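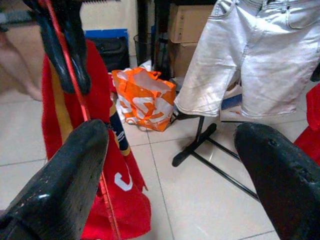
Corinne Vasko

Monday, late, feet up. I've been rewriting the handling rules all day and I have opinions, so you get a long one.

The old sheet came over from Praltstead with the gripper arm, and it was written for boxes. Boxes! Everything in it assumes the thing you pick up has sides and stays the shape it was. Then you point the arm at laundry, with hangers and red cloth and somebody's denim shorts on a stand, and half the rules stop meaning anything. "Approach the object along its shortest axis." OK, which axis does a towel have?

So I started version 2. I wanted it to fit on one page and I'm nowhere close, because every time I cut a line I remember why I put it in. Lunch was crackers over the keyboard.

The one I fought with most was the pinch rule. I wrote it four different ways and this is what I ended up with: take the cloth where it's already bunched up, close the fingers, lift slowly, then stop and look before moving sideways. The stop matters to me more than anything else on the page. Cloth drags its neighbors along, and a hanger hook loves a sleeve. I'd like the operator to have to say out loud "it's free" before the arm travels, the way you'd call out when you're backing up a truck. I know that sounds fussy. I'm keeping it.

I also took out "handle garments gently" completely. Nobody can check gently. You can check whether a person paused. 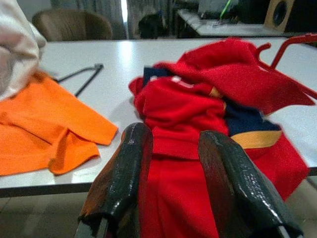
After supper: floors, cords, feet

Second half of the page, and the part I kept putting off. The Declercq template has a nice big section on keeping the work area clear, and I copied it in and then took most of it back out. A lived-in room has bags and boxes and a wastebasket in it. If the rule says clear floor, people either ignore it or spend the morning shoving things into the hall, and I'd rather they read the rule and believe it.

My version says things can stay on the floor as long as they sit outside the arm's reach plus 300 millimeters, marked with tape. Cords are the exception. A loose cord on tile gets picked up or taped down, every time, even a little one, even if you swear you'll only be a minute. (I swore that in Room 314 last winter and went down on one knee in front of everybody.)

Shoes, too. Closed toes inside the tape. I went back and forth over whether that's bossy to ask of people in their own homes, and I think it is, and I wrote it anyway.

Then the knit stuff. Gloves and cuffs ride up over the fingers and hang on, and the natural thing is to reach in and tug. So: stop the arm, open the fingers, hands in last. I sent that one off by itself to see if it made sense to anybody who hadn't been living inside my head since breakfast.
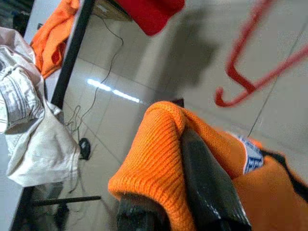

Flemitz wrote back that the order is wrong, and that opening the fingers should wait until someone has looked underneath, in case whatever falls lands on a cord or catches on a hook and swings. Also that "stop" needs to say which stop, the pause or the big red one.

Well, shoot. Both fair. I've changed it to pause, look under, open, pause again, hands in. It's longer and uglier and I like it better. The stop question I'm leaving until tomorrow, along with the whole paragraph on labels, which I haven't even started. Unditz wants the draft before they'll print anything, and I still have to ask them if they can laminate.

Bed.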